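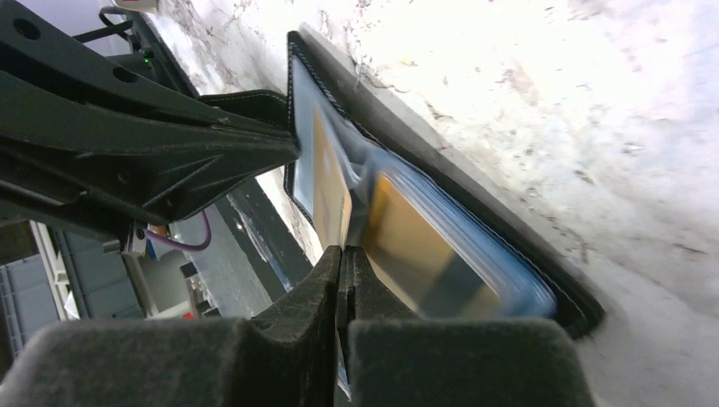
Part 2: Sorting your cards into the holder

Okay, this is the bit I like best! Before you start, tip everything out of your old wallet and make two piles: cards you used in October, and cards you didn't. Mine was mostly the second pile (three expired gym passes, oh dear).

1. Wipe each card with a dry cloth. Grit scratches the plastic sleeves and then you can't read a thing through them.

2. Put your everyday cards in the front sleeves. I have my Bumbridge library card first and my bus pass right behind it.

3. Slide each card in short edge first and go slowly. If it sticks, pull it out and try again, please don't shove.

4. One card per sleeve for the first couple of weeks. New sleeves are tight and they do loosen up.

5. Write down the customer service number for every bank card and keep that list at home, in a drawer.

Note: store points cards can usually go on your phone. Dayana Muñoz got me doing this and I cleared 15 of them in one evening.

Caution: don't leave a full holder on a car dashboard. Heat warps the sleeves and the cards too. And never keep your PIN in there, even disguised as a phone number!

6. Close it up and press it flat under a heavy book overnight. Gift cards get their own section, so go on to Part 3 for those.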